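Visit notes, Drelcombe open day, 01/09/2025

I drove over from Stitville in the morning and got there a little before the doors opened. Drelcombe is a small workshop building at the end of a row of storage units, with parking on the gravel side only. If you go next year, use the second entrance. The first one has a chain across it and I had to back out onto the road.

Covadonga Arrieta runs the place and was at the front table handing out name stickers. Admission was free. She said they had sent out 300 flyers and expected 90 people over the whole day. It was busy by noon but never packed, and I could ask questions without standing in line.

## The toy tables

Most of the building is given over to children's things: sorting games, small figures, trays, puzzles, and the storage that goes with them. The idea behind the open day was to show how a playroom can be set up so that small pieces get put away and found again. I came for that, as I help with a playroom at home in Stitville and we lose parts every week.

The setups are kept very plain. A dark tabletop, one white tray with rounded corners, and a toy or two next to it. I liked the turtle best, with its red head and legs and a shiny gold-bronze shell. It has a small black and white printed tag on top of the shell. The tray is shallow with ribbed walls, so a child can see right away what's in it. Against the dark table both things stand out well, and I plan to copy that at home with a darker table cover.

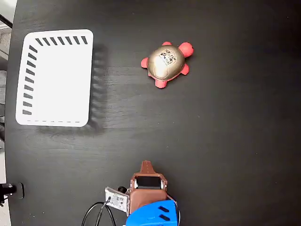 ## The talk on trays and bins

Danilo Gatchalian gave a talk in the side room at 9 and repeated it after lunch. I went to the second one. He used to manage the toy library in Kanaan, which lends out almost 800 items, and most of what he said came from there.

His main point was that deep bins don't work for small toys. Pieces sink to the bottom and the child tips the whole thing out. He prefers shallow trays with a single kind of toy in each. He also keeps one tray empty on every table for pieces that don't belong anywhere, and it gets sorted at the end of the day.

Someone asked about labels. He uses pictures for children under five and words after that. He puts them on the short side of the tray, so they still show when the trays are on a shelf. Another visitor asked about lids and he said he gave up on them in March, after too many had gone missing.

I asked about cleaning. Warm water and dish soap, then air dry on a rack. For trays with ribbed walls he goes along the ribs with an old toothbrush.

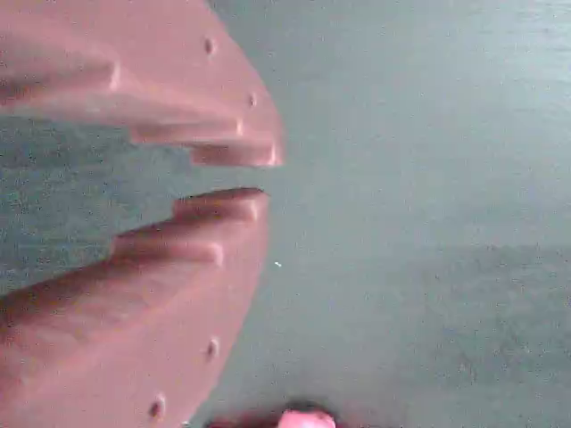
After the talk there was coffee and a sale table run by Flirkus, a secondhand toy shop. I bought a bag of mixed farm animals and two trays. They only took cash, and the nearest machine is back in town, so bring some with you.

The side room got warm in the afternoon and the chairs were hard. The restroom is across the yard and you need to ask for the key.

I left at three. Covadonga said the slides from the talk will be sent to anyone who wrote their address on the sheet by the door. I wrote mine down and will pass them on to the others in Stitville when they come.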